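2020-02-11

Bench 2, cups and tumblers

Carrying on from the last entry. The Perkgate order is still the main job and the rest fits in around it. Started by clearing the bench, which had the offcut tray and two rolls of label stock on it from the evening before. Wiped down, put the gray mat back, set the light box at the left end where the window doesn't get at it.

Perkgate want a cup that stacks, comes apart with one hand, and doesn't show scratches after a season in a canteen. They sent their old stock back in October and it has been under the shelf since. I went through the first carton today. Most of the wear is on the outside, a ring a little below the rim where each cup rubs the next one in the stack. The insides are in better shape than I expected. Somebody at their end has been using a scouring pad on some of them and you can feel it with a thumbnail. Put those to one side in a bag marked SCOURED so they don't get mixed into the stacking trial.

Stacking trial. Ran 80 cycles by hand on the Rokance sample, stack and unstack, same two cups, same way round. They started to stick near the end. Dry they come apart with a twist. With a little water between them they hold, and I had to run the outer one under the warm tap to get them free. The Lonar sample has small ribs inside the foot and didn't stick wet or dry, but it rattles in the stack and the whole column leans. Perkgate will notice the lean before they notice anything else, because they keep their cups on an open counter.

Weights. Full carton on the floor scale, 1464 g with the carton and paper, less 522 g for the carton and paper alone, so 942 g of cups. Wrote that on the carton flap as well. The floor scale needs a new battery, the display fades when it's been on a while. Used the last spare in the calipers.

Wash trial. Ronaldo Fajardo took the second rack down to the kitchen and ran it on the hot program. Two points from him. The cups on the outside row turned over in the wash and came up full of water, so the rack wants a net or a lid. Also the foot of the cup holds a puddle when it is upside down, and it runs down your sleeve when you lift it. A notch in the foot ring would drain it. I've asked Thoroddsen whether the mold can take a notch without a new insert. No reply yet.

Color. Perkgate asked for a blue you can see the drink level through, and the three chips they returned are all too dark for that once there's coffee in the cup.
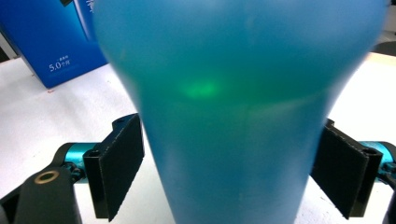

The wall color is harder to judge than the chips suggest. A flat chip on white paper reads as one blue, and a shaped piece in the same resin doesn't, so I want everybody looking at shaped pieces from now on. The translucent blue goes from light sky blue near the wide end to a deeper teal lower down, with a greenish band across the middle and a bright green spot in it, and anyone matching against that band would pick the wrong chip. Match near the wide end. The slight frosting is fine by me and should help with scratches. I'd still like to see a clear version next to it before we write to Perkgate.

Checked the chips again after lunch with the overhead lights off and only the light box on. Second chip is closest. Third has too much gray in it. Marked the backs in pencil, as the tape labels came off in the wash last time.

To do

Battery for the floor scale, and a couple of spares.
Net for the wash rack. The onion bags from the kitchen might do for a first try.
Chase Thoroddsen on the notch.
Repeat the stacking trial on Rokance with cups from a different carton, in case that pair was tight to begin with.
Measure the lean on the Lonar stack against the square.
Ronaldo has the key to the chip cabinet until Thursday.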